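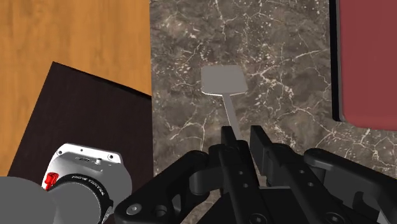 The Rendbridge Robotics Club is looking for new student members for its kitchen simulation project, starting in April. The project runs mostly on a computer. Members build a simulated kitchen, drive a simulated arm around in it, record what the arm does, and train a small program to do the same thing on its own. The current task is utensils, beginning with a gray spatula on a marble countertop, its handle between the two fingers of a black parallel gripper. The view comes from behind and above the gripper, and it is the view you will be working with most of the time, so get used to judging distances from it.

We have 7 open places. The club meets every Friday at 4 in the computer room on the second floor of the Navaratnam Building in Prurkville. Sessions last two hours. There is a second session during the week for people who need more time on the machines, and the day for that is set once we know the group's schedules.

About the project

The project is called Dasine. It began last school year as a two-person exercise in the beginner class and grew into the club's main work. The goal for this term is a set of short kitchen tasks that the simulated arm can do without a person steering it: pick up a utensil, move it from one surface to another, set it down flat, let go. After that we want to try two tasks in a row without resetting the arm in between.

Flat things are harder than they sound. A mug gives the fingers something tall to close on. A spatula handle is narrow and sits close to the counter, and if the fingers come in a little too low they hit the stone. A little too high and they close on air. Most of last term's recordings of this task had to be thrown out, and the new group will be recording them again with better rules for what counts as a good attempt.

We also change the kitchens. The same task gets run with different countertops, different lighting and different objects lying nearby. A program trained in only one kitchen tends to fail when the counter changes color. Part of the work is making those variations and keeping track of which recordings belong to which one.

What members do

Everyone learns to drive the arm first. Expect to spend the first three or four Fridays on that. You will be slow and you will knock things off the counter, and the reset key is there to be used.

After that, people settle into one of these jobs. You can switch.

Driving and recording. You run the arm through a task by hand and save the run. A full set for one task is 50 good recordings. It takes patience and a steady hand on the controller.

Checking. You play back other people's recordings and mark them keep, redo or unsure. You write down why. Two people check every set separately and then compare.

Scene building. You place furniture and objects, change surfaces and set the lights. Joon-young Hong leads this group. If you like 3D modeling or level design, this is probably where you want to be.

Training and testing. You run the training scripts, test the result and keep the log. Some Python is needed here. If you don't have it yet, you can learn it in the club, but plan on starting in another job for the first month.

Writing. We keep a project notebook and present at the regional student showcase at the end of the term. We need at least one person who will take the notebook seriously. This has been the weak point two terms running.

Who can apply

Students in grades 9 through 12 from any school in Prurkville or the surrounding district. Homeschooled students are welcome. You do not need to have been in a robotics club before, and you do not need your own computer.

You should be able to:

- come to most Friday sessions through the end of the term
- follow written instructions and ask when they don't make sense
- keep at a repetitive task for 45 minutes
- work on a shared file without overwriting other people's work

Helpful, but not required: some Python, any 3D software, experience with a game controller, neat record keeping.

If you are mainly interested in building physical robots, please read this notice carefully. There is a small amount of hardware work planned for the summer, but this term is all simulation. The Tuesday build group has its own sign-up sheet at the front desk.

Cost and equipment

There is no fee for this term. Computers and controllers are provided. Bring a notebook and, if you have them, your own headphones. Food stays in the hallway.

Students who need a ride home after the session should say so on the application. Silvan Kofler keeps the carpool list and will try to match you with a family that lives nearby. We can't promise a match for every address.

Who runs it

Sumaiya Akanda teaches the beginner class and is in charge of the project. Guido Sartori looks after the computers and the simulation software and is in the room at every session. Teemu Hakala, a former member now in his first year of college, joins by video call every other week to help with training problems.

How to apply

Pick up an application at the front desk of the Navaratnam Building or ask your school's technology teacher for one. It is a single page. Besides your contact details it asks for:

1. Your grade and school.
2. Which sessions you can and cannot attend.
3. Which of the jobs listed in this notice interests you most.
4. A few sentences about something you kept working on after it stopped going well. It can be anything, including a bike, a recipe or a piece of music.

A parent or guardian has to sign the bottom half. Applications without a signature go back to the student, which slows things down for everyone.

We do not ask for grades or teacher recommendations. Please don't attach them.

Everyone who applies is invited to one open session before places are given out. At the open session you will try driving the arm, check a few recordings with a current member and talk with Sumaiya for a few minutes. It isn't a skills test. We want to see whether you like the work, and you should be finding out the same thing. If more people want to join than we have places for, we will try to keep a mix of grades and schools, and the remaining names go on a waiting list. Places usually open up after the first month.

Current members do not need to reapply but should tell Guido which job they want this term. If you have recordings saved on the old shared drive, move them before the first session. The drive will be cleared that afternoon.

Questions about the schedule or the application can be left at the front desk for Sumaiya Akanda. Questions about accessibility, including controllers that can be used one-handed, should go to Guido Sartori, preferably before the open session so he can have something set up for you.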